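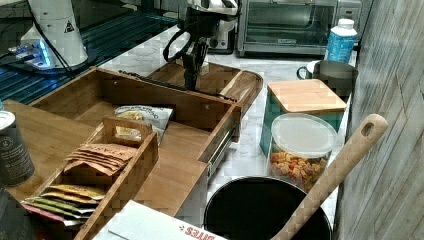 Another week, another "good practice guide" for robots in home kitchens. Read all 40 pages of the Gilavdale one last night so you don't have to. A few grumbles follow.

Page 2 says the work area should be "free of non-essential items". Whose kitchen is that, then? Mine has a toaster, a cereal box, a mug and a tea towel on the go at any hour. If a rule only works on a bare worktop, it's a rule for a lab.

Then the drawers. The guide has a speed limit for the arm moving through open air, fair enough. It has one line on drawers and that line is "take care". A pulled-out drawer is a thing to hit, a thing to trap fingers in and a thing that moves when you push it. I'd want a page on that before I wanted another diagram of a stop button.

Cables get 3 paragraphs, all of them about the floor. Trip hazards, yes, thank you. Nothing on a cable that hangs off the arm itself and swings over whatever is on the counter. Keith Hapeta raised this with them in October and got a polite email back.

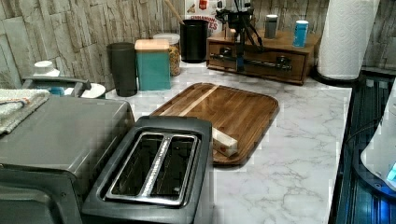

And please can we stop writing "suitable surfaces". Marble pattern, glossy board, steel, glass – they all throw light back differently, and a camera that copes with one may sulk at the next. Say which surfaces you tested on. If it was one grey table, say that.

The bit I do like: section 7 wants a written note of how the counter was laid out before each run. Dull, cheap, and worth more than the risk score matrix. Relu Sandu has been asking for it for ages.

The risk score matrix, by the way, was lifted from the old Vistlow one with the colours changed. Same typo in the bottom row.

Someone's asked if I'd trust the badge that goes with it. Not yet. You can get it by ticking your own boxes and sending in a form. Solís at least turn up and look, though they do ring first, so draw your own conclusions.

Comments close at 5pm and I've sent mine – drawers, cables, surfaces. Will post the reply if one comes. Last time it took them until the next draft was out.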